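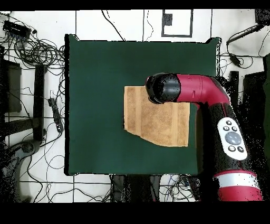 Tan towel on green cloth, tile floor.

The Absorbency Standard

The reference towel at Nelside was kept in a steel drawer at 65 percent relative humidity. It had been woven in a single run with 336 others, and those had been used up, one after another, in the calibration of the drip bench. The one in the drawer was the last of the lot. Its certificate gave its mass in the conditioned state, its loop height, and the time it took to draw a fixed volume of distilled water off an inclined plate. It was signed by an inspector at Clestby whose signature could not be read.

I was hired to measure other towels against it.

The method was not difficult. A specimen was washed three times without softener, dried flat, and left in the conditioning room overnight. In the morning it was clamped in an embroidery hoop and set under the spout at the specified angle. Water ran down the face for a few seconds. What the towel did not take was caught in a pan and weighed. The result was entered in a bound book, in ink, to one decimal place. A second technician read the balance and initialed the line. After lunch we did the other side.

The laboratory had 15 benches and used four. The rest were under plastic. When the mills were running along the river, the intake log showed 1,687 specimens in one year, and the technicians worked in two shifts. By the time I came, the mills were gone and the specimens arrived by mail from importers who wanted a number to print on a label. They rarely asked how the number was obtained.

In my second year the control results began to move. The control was cut from a stock roll, also made in the old mill, and it was tested every Monday before anything else. For a long time it had given the same figure within the tolerance of the method. Then it gave a figure slightly higher, and the next week slightly higher again. The towels were taking more water than they should.

I followed the procedure for drift. I replaced the tubing. I leveled the plate with a machinist's level and shimmed one foot with brass. I sent the balance out and had it returned with a new sticker. I changed the distilled water and measured its surface tension, which was correct. The control rose another tenth.

The senior technician reviewed my entries and found no errors in them. She had worked on the bench since the second shift was cut, and she had a habit of resting the back of her hand against a specimen before she clamped it. I asked whether this was in the method. She said it was in an earlier edition.

We wrote to Clestby. The reply came in November and ran to one paragraph. It instructed us to compare the control with the reference, and if the reference agreed with its certificate, to reject the roll.

The reference had never been wetted. The clause covering its use allowed one determination, after which it would no longer be a reference and would be filed as a used specimen. The certificate figure had been obtained by testing its neighbors on the loom and taking the mean. I had read the clause several times without noticing what it meant. The towel in the drawer had a value for absorbency that had been inferred from towels that no longer existed.

I put the matter to the senior technician. She said that all of them were like that until somebody poured the water.

We scheduled it for a Thursday. I took the reference out of the drawer the evening before and laid it on the rack in the conditioning room with the specimen clips open so they would not mark the pile. It weighed what the certificate said. I measured the loop height in five places and averaged them, and that agreed too. I stayed longer than I needed to. The fans in that room ran all night and the air had no smell at all.

In the morning the senior technician had the pan tared and the book open. She had already written the specimen number and left the space beside it blank. I mounted the hoop. She touched the cloth with the back of her hand and nodded, and I opened the valve.

The first water beaded. It stood on the loops for what the timer recorded as 1.2 seconds, and then it went in all at once, and the plate below was dry. Nothing reached the pan. I held the valve open to the full volume. The balance showed zero, flickered to a tenth, and showed zero again.

The method had no entry for zero. The formula divided by the amount in the pan.

She read the balance aloud and I wrote it down. She initialed the line. We let the towel hang for the specified interval and weighed it, and the gain in mass was equal to the water delivered, to the last digit the balance could show.

There was a form for results outside the range of the method. It asked for the probable cause and provided two lines. I left them blank and sent it to Clestby with a copy of the page. Then I wrung the towel out over the sink, washed it three times without softener, and dried it flat.

The steel drawer is still held at 65 percent. I check the dial every morning and log it. The importers' towels come in by mail and we test them against the roll, which has risen another tenth since spring, and the senior technician corrects for it in pencil.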